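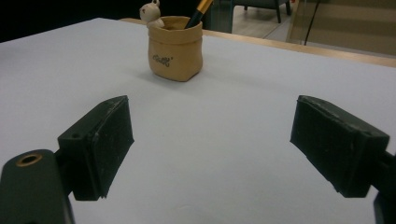
Ute Lindemann wrote to us in April that she had bought one of these pen holders for her sister, kept it on her own desk "just for the weekend," and ended up ordering a second one so the sister would get her present after all. We hear that kind of thing a lot, and we can't say we mind!

Paper Bag Pen Holder with Little Friend
Item no. 1384
From the Nornport desk collection

If you have ever folded down the top of a paper lunch bag to get at the last cookie, you already know the shape of this holder. It's ceramic, in a soft tan, with a rolled rim and creases down the sides, and people do reach over to give it a squeeze (please don't squeeze too hard, it is still pottery). On the front there's a bit of small, dark cursive lettering, and up at one side a little white animal with small ears and pinkish cheeks peeks over the rim. We have been asked many times what sort of animal it is. Our own shop is split between bear and mouse, with Gunther Wunderlich holding out for hamster, so you're welcome to decide for yourself and name it accordingly.

It's a small holder, and we'd like to be clear about that before you order. A favorite pen, a pencil or two, maybe a slim pair of scissors, and it's happy. If you have a whole drawer of markers to house, have a look at our Zellow tray, or get two of these and let the animals keep each other company. A pen will lean to one side when it's in there alone, and we rather like it that way, especially a nice dark one with a touch of gold on it.

The tan goes well with a pale desk and looks lovely near light wood. I've had mine next to the phone for so long now that I'd feel strange writing down an order without it.

Care
Wipe with a soft damp cloth. Take the pens out first and tip out the dust and eraser crumbs, which do collect at the bottom (mine had a paper clip and a cough drop in there last time). Please keep it out of the dishwasher, and go gently around the ears.

Ordering
We had 200 made for this batch and are down to the last 60. There's a limit of 20 per customer, which sounds generous until you've met the teachers who order from us for the end of the school year! Each one comes in its own box with tissue paper. If you'd like a handwritten card tucked in, put the words in the notes field at checkout and Purificación Aranda will write it out for you, as she has by far the best handwriting here.

Pens not included.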